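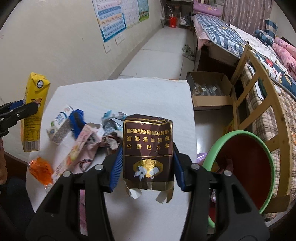
Calum Forsyth

Evening all. Carrying on from the October thread, which got locked after the business about glue.

Handheld grippers are at version 3 now. Black jaws, blue rubber pads, two of them so I can teach both sides at once. The job is still the same: pick up the rubbish on the table and put it in the basin. Bottles were fine. Anything boxy is fine. Squashed cigarette packets are where I come unstuck, as above. Once the bottom is ripped and the foil is hanging out there isn't a flat face left to squeeze, and the pads just fold it up further.

I've got 371 pickups recorded and 153 of them are card or carton. Is it the pads, or do I need more goes at it? Pads are the soft Araya sheet, cut with kitchen scissors by a man who should not own kitchen scissors.

seteo_steve
Pads. Too soft and too wide. You've got them square on to both sides of the packet, so it's got nowhere to go but inwards. Try narrower strips of something harder.

Calum Forsyth
Harder was version 2. Version 2 launched a yoghurt pot into the hall.

mudlark
Disagree with Steve, which will surprise him. Soft is right for rubbish. Your trouble is that you're closing all the way on everything. Put a stop on the trigger at half travel and do the cartons again.

seteo_steve
A stop on the trigger means he can't pick up a sweet wrapper. There's one at the bottom left with a knot in it, orange, and at half travel he'd be waving at it.

mudlark
So he takes the stop off for wrappers.

seteo_steve
And the arm takes its own stop off, does it?

Pauline_B
Can I ask something basic. Does it matter if the packet gets crushed? It's going in the basin. I've been crushing things into bins for fifty years with no complaints.

Calum Forsyth
Pauline, it matters a bit. When it crushes it slips, and when it slips it goes under the other stuff. But I take the point and I'm slightly annoyed by it.

tristov
Pauline's right. Also you're making life hard by having a heap. That crumpled foil and plastic next to the long pink wrapper is a nightmare for any camera, it's all shine. Do single items until it's reliable, then heap.

mudlark
No, no, no. Do single items and you get a robot that can tidy a tidy table. I did 3,294 single pickups on the Astora arm last winter and it fell apart the first time two crisp packets touched.

tristov
Yours fell apart because you'd mounted the camera with a bulldog clip.

mudlark
It was a good clip.

Calum Forsyth
Right. Plan for tomorrow is narrower pads, same rubber, no stop, and I keep the heap. If that's no better I'll try Steve's harder strips and wear glasses.

seteo_steve
Rough up the surface with some 120 grit while you've got them off. And measure the gap with the jaws shut before you stick anything down, I had to redo mine twice.

Pauline_B
What was the business about glue?

mudlark
Don't.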